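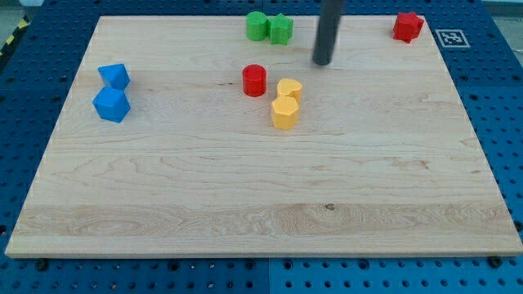 Dondar Board Conditioner, 8 oz. tin
Reviewed 12/05/2012

Dondar sells one product for wooden cutting boards, a paste of mineral oil and beeswax in a screw-top tin. I bought it to replace the plain mineral oil I had used for several years. The test boards were a large maple edge-grain board, a smaller maple board from the same shop, and a walnut end-grain block that had been neglected since March. Moussa Board Cream was used as the comparison on the second maple board.

Consistency

At a room temperature of 68 degrees the paste is firm, closer to shoe polish than to hand cream. A folded cotton cloth picks up enough for one face in a couple of passes. Below 60 degrees it turns crumbly and leaves specks of wax on the surface, which then have to be rubbed down. Standing the closed tin in warm tap water for five minutes fixes this. The Moussa cream has less wax and spreads straight from the jar at any temperature I tried.

Application

The label says to apply, wait 20 minutes and buff. On maple that is too short. The surface still felt greasy after buffing, and a paper towel left on it overnight showed an oil stain. Leaving the paste on overnight and buffing in the morning gave a dry surface. The walnut block took three coats on its top face before it stopped absorbing, as end grain usually does.

Sand first if the grain is raised. I used 220 grit by hand, along the grain, wiped with a damp cloth, let the board dry for a day, and sanded once more. Skipping the damp wipe means the grain comes up again at the first wash and the wax goes with it.

Weight check

The large board was weighed on a shipping scale before and after treatment. It weighed 1752 grams dry and gained 11 grams after two coats, all faces and edges. The smaller board went from 1230 grams to 1237 with the Moussa cream. The boards differ in size and the products differ in wax content, so the two gains should not be compared directly. They are useful for estimating how long a tin lasts. At this rate one tin will cover the large board many times over, and the limit is more likely to be dirt getting into the paste from the cloth.

Water resistance

A teaspoon of water was placed on each treated face and left for 15 minutes. On the Dondar board the water beaded and wiped off without a mark. On the Moussa board it beaded less and left a faint ring that was gone in an hour. After 2 weeks of daily use and hand washing, both boards had lost most of the beading in the middle, where the knife work happens. The edges held up longer on both.

Neither product stops stains. Beet juice left for 10 minutes marked both maple boards. Salt and half a lemon took out most of the color, and the spot needed a new coat afterward.

Color and odor

Maple darkens slightly and turns a little more yellow. Walnut darkens a lot. Anyone who wants to keep maple as pale as it came should test the underside first. The paste smells of beeswax for a day and then of nothing. Sliced apple cut on the board the next morning picked up no taste I could detect.

Packaging

The lid threads are shallow and easy to cross. Mine jammed once wax got into them and had to be opened with a strap wrench. Wipe the rim before closing. The tin has no inner seal and no lot number. The Handent applicator pad sold alongside it is a round of felt on a plastic knob. It sheds for the first few uses and reaches into a juice groove poorly. An old T-shirt works better.

Verdict

Better water resistance than the Moussa cream and slower to apply. Suitable for edge-grain and end-grain boards that are washed by hand. For bamboo or anything with a factory varnish, it will sit on the surface and stay tacky. Ignore the 20-minute instruction.

Rating: 4 out of 5. One point off for the lid.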